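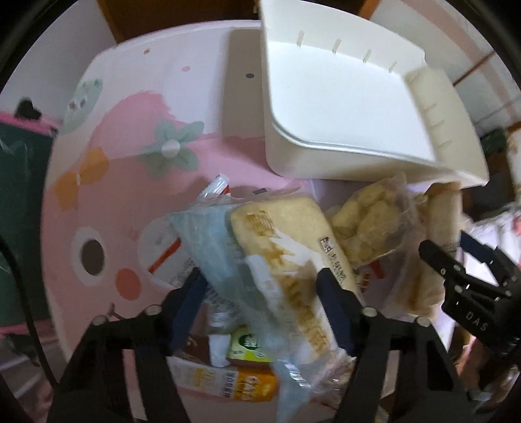
Oltport team turns snack time into robot lessons

Putting the snacks away is a chore most of us could do half asleep. For a robot hand it is a real puzzle, and a small team in Oltport is having a great time collecting the examples that might solve it.

The project, called Nilleo, gathers demonstrations of people sorting packaged food with hand-held grippers. Operators pinch, lift and move things just as they would with their fingers, and a camera on the tool records each attempt. By the end of April the team had logged 1,515 demonstrations in 34 homes, all of them headed for a learning system being built by its partner, Olow.

Snacks make wonderful teachers! A bag of puffs gives way when you squeeze it, a shiny wrapper throws glare straight back at the lens, and a long loaf in plastic film can sag at one end while the other is held. Add a big white bin and a table full of packets in every color, and there is plenty to learn in a very small space. 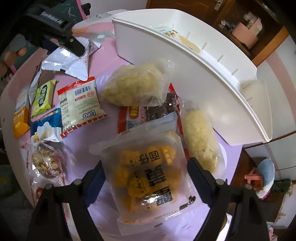
The homes matter as much as the food. Nilleo records at ordinary tables, with toys, shelves and cushions left where the family keeps them, so the system sees the kind of background it would meet in daily use. Each visit lasts 48 minutes, and operators are asked to change their approach from one attempt to the next - a bag taken by its corner, then by its middle, then with a neighbor nudged out of the way first.

Fumbled grabs stay in the collection too, tagged so the system can learn from the recovery.

Next up is Ojala, where the team plans to visit 11 more homes and add fruit and soft bread rolls to the mix. Recording there begins in June.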